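Shirt folders and sorters wanted, Hommont workroom

Plorell takes in used clothing, sorts it and sends it on to shops in Datelville. We are looking for part-time staff for the folding tables, starting September 6, 2022.

The work
You will take shirts from the pile, check collars, buttons and seams, then fold each one to shop size. Most of what comes in is everyday wear.

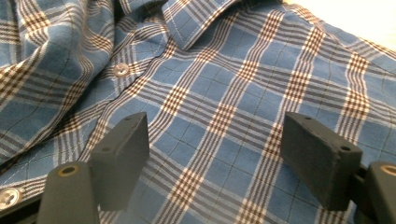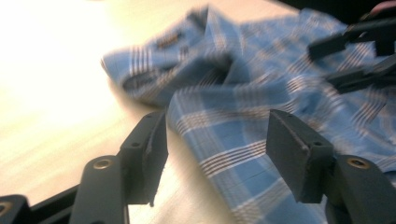 Blue plaid shirt on the table, still to be folded.

What we ask
Care with fabric and a fair eye for missing buttons and worn collars. You will be on your feet for most of the shift. Experience in a laundry or shop is useful but not required. Training is given on the first two mornings.

Hours and place
Mornings, four days a week, at Unit 44, Henriques Yard, Hommont. Bus 126 stops at the gate.

How to apply
Send a short letter to Rosário Barreto at the address above, quoting reference 1027. Questions about shifts go to Salvador Paiva in the workroom.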